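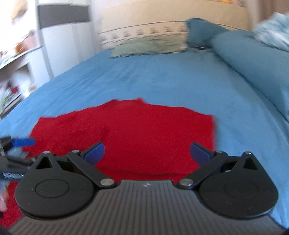
Cledoser 手持夹爪套件 试用检查表(卧室叠衣)
检查:Miloslav Dvořáček 复核:Ľubica Kubíček
供货:Rimholm,试用期到三月底

一、开工前
1. 指垫表面无裂、无胶渍……合格
2. 左右连杆张合对称……合格。右手那只回位稍慢,见备注
3. 销轴无松动……左手那只紧过一次,要复查
4. 外壳卡扣……合格
5. 标签可扫……合格,反光时要扫两遍

二、场地
6. 床单铺平,衣物摊开,领口朝床头……合格
7. 枕头被子推到一边,不挡手……合格
8. 床边过道无电线……不合格,充电线横在地上,当场收了
9. 室内光线……窗边太亮,下次先拉帘再开始

三、操作
10. 夹取前指垫全开……合格
11. 手指不伸进连杆之间……提醒2次,操作员习惯去扶。请Rimholm在说明书里加警示,现在那页只讲了安装
12. 单件叠完放下再夹下一件……合格
13. 连续操作不超过84分钟……合格,中间歇过

四、收工
14. 擦指垫,不用酒精……漏做,已补
15. 数据上传,核对条数……147条,与登记表一至
16. 装箱,夹爪闭合……箱内海绵偏紧,硬塞会顶到连杆

备注
右手回位慢,Čestmír说是弹簧,我觉得是进了棉絮,没拆。薄T恤夹得住,下摆折边有时夹成两层,得重来。手腕那里做久了会酸,重量能再减点最好。
报价里不含备用指垫,要问清楚在问交期。Deltier那套还没到,到了用同一张表比。

结论:可继续试用,第8、11、14项下次必查。第3项未复查前左手那只先别外借。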